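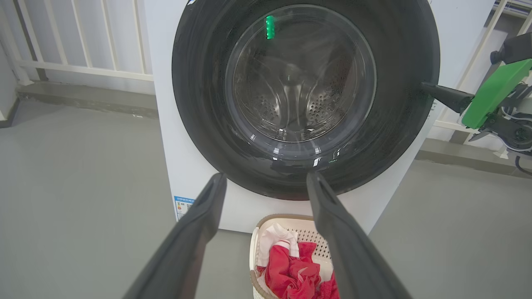 Limescale in a hard water area - softener, citric acid or leave it alone?

e_hauser
22nd May
Moved to Tuninau, where the water report gives hardness at the top of the band. The kettle furs up in 2 weeks. Is a whole-house softener worth fitting, or is a periodic descale enough? Washing is mostly at 40, one hot cotton wash a month.

tessier_flow
Fit the softener. Scale insulates the heating element, so it runs hotter for the same water temperature and fails earlier. Mine is a Skurnia twin-cylinder. Salt is the only running cost I notice.

Bulent A
Disagree. Most of the hardness drops out above 60, and powder already contains builders to deal with it. At 40 with the full dose you get very little scale. What kills machines is underdosing.

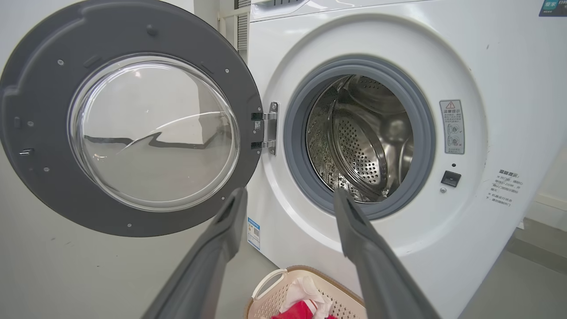

I do one empty hot cycle with 100 g of citric acid, twice a year, then check the seal for grit. I would not go above that dose. Acid is not kind to rubber or to aluminium drum spiders.

tessier_flow
Underdosing is half of it. With soft water you can cut the dose and still rinse clean. You are also ignoring the boiler and the shower.

Bulent A
He asked about washing. The boiler is a separate sum.

e_hauser
I should have said, the boiler is a combi and the shower runs off it.

tessier_flow
Then it is the same sum.

kettle_fur
Keep one unsoftened tap for drinking whatever you choose. And set the softener from a drop test - the water company figure is an average for the zone. Mine was out by 50 ppm.

Bulent A
Agreed on the drop test. Post the result before you buy anything.

e_hauser
Kit ordered. Will report back in July.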